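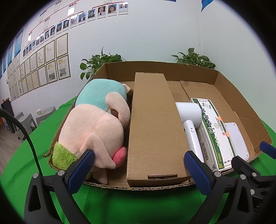

Figure 4. Open box with five items, seen from the camera of the hand-held gripper.

4. Recording a demonstration by hand: items in an open box

In this section you will record demonstrations with the hand-held gripper. You must finish Section 3 (Mounting the camera and connecting the cable) before you start. The recordings are used later in Section 6, when the Wadia arm learns the task from them.

One demonstration is one item, moved one time. Please do not move two items in the same recording, even if it goes well. The software cuts the recordings by the button press, and it cannot separate two moves.

4.1 Prepare the table

1. Cover the table with a cloth of one color and pull it flat. In Figure 4 the cloth is bright green. Other colors are allowed, but you should keep the same cloth for the whole set.

2. Put the open box in front of you with the low side toward you. A box with a taller back wall, like the one in Figure 4, must have this wall on the far side. Then the gripper can enter over the front edge and does not touch the cardboard.

3. Place the items inside. Choose items which are different in shape and softness. In Figure 4 there is a plush toy, which fills most of the left part, and a long narrow cardboard box next to it. The hair dryer and the medicine carton lie on the right side of the narrow box.

4. Leave the room behind the table as it normally is. Plants, framed papers on the wall and stools on the floor do not disturb the tracking. The software even needs some fixed details in the background to find the position of the gripper.

Note: A mirror or a large window behind the box does disturb the tracking. Turn the table if you have one of these.

4.2 Start the session

5. Hold the gripper with the jaws open and pointing away from you. Check that the camera cable hangs in a free loop and is not pulled tight.

6. Switch on the Brulel recorder and wait until the lamp is steady green. If the lamp blinks for more than 60 seconds, go to Section 9.

7. Type a name for the session. Use your own name and the name of the task, for example "langat_box". Do not use spaces.

8. Move the gripper slowly to the left, to the right and back to the middle over the table. The recorder makes a map of the room during this movement. When you hear two short tones, the map is ready.

Caution: Do not move the table or the large things behind it after the map is ready. If somebody moves them, make a new map with step 8.

4.3 Record one demonstration

9. Bring the gripper to the start position. This is a place above the front edge of the box where all items can be seen in the preview.

10. Press the button one time. You hear one tone and the recording begins.

11. Go to the item with open jaws. Move with the speed you would use to pass somebody a full cup. Very slow movements make a slow robot, and very fast movements make the pictures blurred.

12. Close the jaws on the item, stop for a moment, and lift it straight up until it is higher than the back wall.

13. Carry the item to the target place on the cloth, put it down, open the jaws and go back to the start position.

14. Press the button again. You hear two tones and the recording is saved.

15. Put the item back in the box by hand, a little differently than before. Turn it or push it to another side.

Note: If you drop the item, hold the button until the long tone. The recording is then deleted. Do not try to catch the item with your other hand, as your hand will be in the recording too.

4.4 Advice for different items

Soft items. Take a plush toy at the body and not at a tuft or another small part. The jaws can close more than you expect, so stop closing when the fabric is held.

Long boxes. Take the box across the narrow side, near the middle of its length. When it stands close to another item, first push the jaw tip into the gap and only then close.

Hair dryer. Take it at the handle. Remove the plug from the wall before you put the hair dryer in the box, and tie the power cord so it cannot catch on the gripper.

Flat items. A device lying flat against the side wall is the most difficult. Leave it for the end of the session, when your hand knows the gripper well. Do not take a flat item heavier than 355 g with the standard pads. For items up to 700 g, mount the Gwilliam wide pads (see Section 3.5).

Caution: Do not press the pads against the bottom of the box with force. The jaw screws can become loose, and the position of the tips will be wrong in all following recordings.

4.5 Check the recordings

16. Open the session in Clorden Viewer and play every recording one time from start to end.

17. Delete the recordings where the item leaves the view before it is lifted, or where the line under the video becomes red. The red line means that the position was lost.

18. Select "Close session" before you switch off the recorder. A session which is not closed can be repaired, but it takes a long time (Section 9.4).

If two people record the same task, each person makes a separate session and a separate map. Continue with Section 5 for recording by remote control.

Text: Homa Mohammadi. Test of the steps: Tullio Zuccaro and Erick Langat.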